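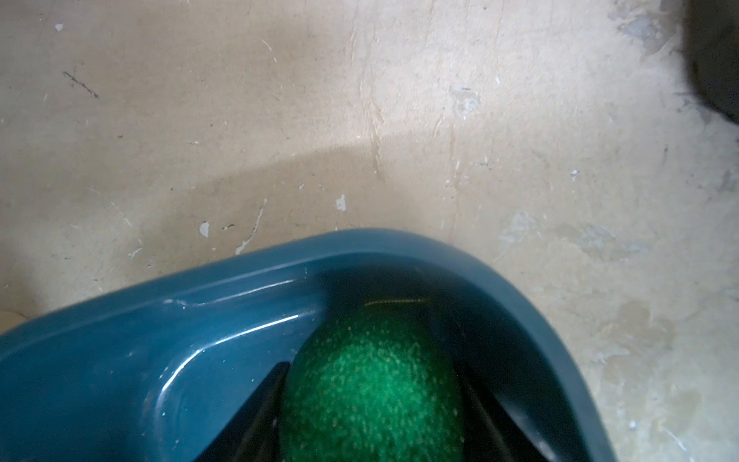 Ce que valent les palmarès de festival

Publié le 2 février 2024 par Denise Penrose

Catégorie : Cinéma / Humeurs de festivalière

J'ai passé six jours au festival de Cowie en tant que jurée de la section courts métrages. On m'avait demandé un compte rendu en rentrant, je ne l'ai pas écrit tout de suite. Je préférais attendre que le palmarès soit publié et que les premières réactions tombent. Elles sont tombées, et je vais y répondre en partie.

Nous étions cinq dans le jury et nous avions 16 films à départager. Tout était projeté en salle, dans l'ordre du catalogue, trois ou quatre films par séance. Je le précise, car beaucoup de festivals de cette taille envoient désormais des liens aux jurés et les laissent regarder chez eux. Je l'ai fait deux fois ailleurs et je ne le ferai plus. Un film de vingt-deux minutes vu entre deux lessives n'a aucune chance contre un film de huit minutes qui commence par un cri.

Le règlement prévoyait un grand prix doté de 1 000 euros, un prix spécial et une mention facultative. Le grand prix est allé à « Clirkutano », premier film de Jericho Sison. On m'a écrit que c'était un choix de compromis. C'est faux pour ce prix-là. Quatre voix sur cinq au premier tour, la discussion a duré moins longtemps que le café. Le film raconte une veillée funèbre où personne ne connaît très bien le mort. Il y a deux décors, presque pas de musique, et une scène de vaisselle que je revois encore. La fin est un peu appuyée, je l'ai dit pendant la délibération et je le maintiens.

Le compromis, il est sur le prix spécial. Deux jurés défendaient « Turex », deux autres un documentaire sur une ligne de bus, et moi j'avais une préférence pour un troisième film dont je ne donnerai pas le titre, puisqu'il n'a rien eu. Nous avons refait un tour, puis un autre. Au troisième j'ai voté pour « Turex ». Je le trouve bien mis en scène et mal écrit. Les dialogues expliquent tout ce que l'image vient de montrer. Mais le travail sur le son est remarquable, et je n'avais pas envie que le prix parte sur un documentaire que j'avais trouvé paresseux.
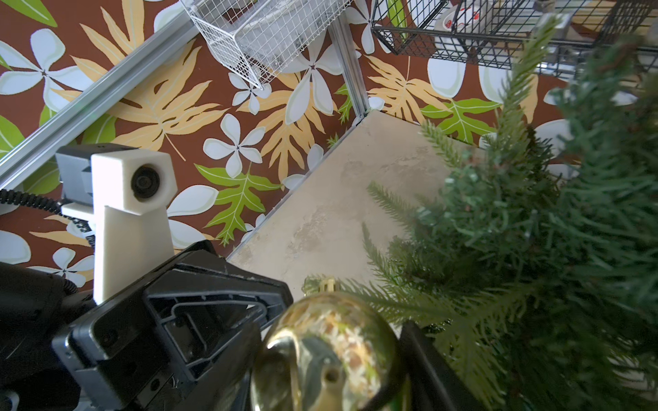 C'est ce point que les gens de l'extérieur voient mal, je crois. Un palmarès est lu comme un classement, alors qu'on vote souvent pour un film afin d'en écarter un autre. Avec un juré de plus ou de moins, le prix spécial changeait de mains. Cela ne veut pas dire que le résultat est truqué, ni qu'il est ridicule. Il veut dire que cinq personnes, un samedi soir de festival qui aurait pu tomber n'importe quand, se sont mises d'accord sur quelque chose qu'elles pouvaient toutes signer.

Je n'ai pas de meilleure méthode à proposer. J'ai été jurée une fois dans un festival où chacun notait les films sur 100 et où l'on faisait la moyenne sans se parler. Le film qui a gagné n'était le préféré d'aucun d'entre nous. Il était arrivé deuxième ou troisième partout. Le réalisateur était très ému et nous étions tous un peu gênés au moment de le féliciter. Je garde donc une préférence pour la discussion, même quand elle fatigue et qu'un juré parle plus fort que les autres.

On m'a aussi reproché l'absence de « Prirkonex » au palmarès. C'était le film le plus attendu de la sélection, il avait déjà reçu deux prix ailleurs et la salle l'a beaucoup applaudi. Nous n'avions pas le droit de tenir compte des récompenses précédentes et je pense que nous avons respecté la consigne. Pour ma part j'ai aimé le premier tiers. Ensuite le film se met à collectionner les plans, il y a un long passage en voiture qui ne sert qu'à montrer qu'on disposait d'une voiture. L'actrice principale est très bonne. J'ai proposé une mention pour elle, il fallait l'unanimité, nous ne l'avons pas eue.

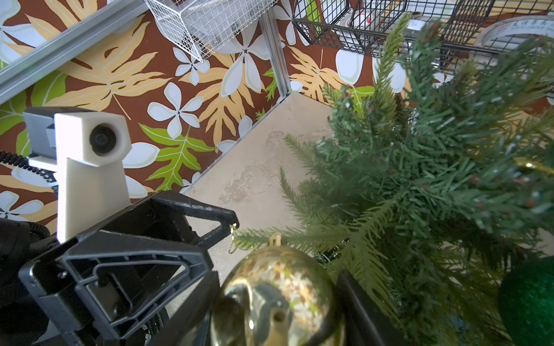
Pour ce qui est des conditions de projection, rien à redire sauf sur deux séances. Le volume était trop bas le premier matin, et un film est passé avec des sous-titres décalés de plusieurs secondes. Le jury a demandé une seconde projection et l'a obtenue le soir même. Je le signale parce que l'équipe du film a cru que nous avions jugé sur la copie défectueuse. Ce n'est pas le cas.

Le reste du temps j'ai vu quelques longs métrages hors compétition, dont une copie restaurée qui m'a déçue, trop nettoyée, avec des visages lisses comme du savon. J'en parlerai dans un autre billet si je retrouve mes notes. J'ai aussi raté la rencontre avec les monteurs, placée à l'heure exacte de notre délibération, et je le regrette plus que tout le reste.

« Clirkutano » devrait être montré de nouveau en mai, dans un programme de courts. Les dates ne sont pas encore fixées, je les ajouterai à la fin de ce billet quand je les aurai.

Me contacter | © Denise Penrose, tous droits réservés | Retour en haut de page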